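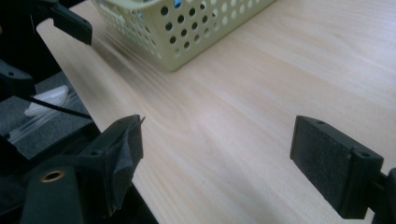

Fornden Table Hire: Frequently Asked Questions

Last updated 3 Apr 2026

How do I book?
Send us the booking form or ring the Nirkstead office. We need the date, the delivery address and how many people you want to seat. Your order is held for 96 hours while you decide. After that it goes back on general release.

Do I have to pay a deposit?
Yes, 25% when you confirm. The rest is due a week before delivery. The damage bond is charged separately and returned after the tables have been checked in.

Which table sizes do you have?
The Cormier is our standard rectangular table and seats six, or eight if people don't mind sitting close. The Pernudura is round and seats ten. Both fold. Children's tables are listed on their own page.

How much does each table weigh?
The Cormier is light enough for one adult to carry. Please use two people for the Pernudura.

Do you deliver?
We deliver free within Nirkstead. Outside the town there is a mileage charge, shown on your quote before you pay anything. You can also collect from the yard, but a Pernudura won't fit in most family cars. Measure your boot first.

Will you set the tables up?
Setting up is extra and has to be booked in advance. Drivers can't do it on the day, as they have other drops to make. Delivery is to the ground floor unless we've agreed otherwise.

Can the tables be used outside?
On dry ground, yes. If rain is forecast they must be under a marquee or a solid roof. Water gets into the edges and the top lifts, and we do charge for that.

Can I put hot dishes on them?
Use a mat. The same goes for tea urns and slow cookers.

Can I tape or pin things to the tops?
No pins or staples. Masking tape is fine if it comes off the same day.

How clean should they be when they go back?
A wipe with a damp cloth and washing-up liquid is enough. Don't use bleach or scouring pads. There is a cleaning charge for candle wax and glitter.

What if I need to cancel?
Up to 14 days before delivery you get your deposit back in full. Later than that we keep it, though we'll move it to a new date once if you ask. January bookings can be moved twice.

Who do I speak to?
Viorica Ciobanu deals with bookings and quotes. For invoices, bonds and anything to do with an account, ask for Tamara Mocanu on extension 63.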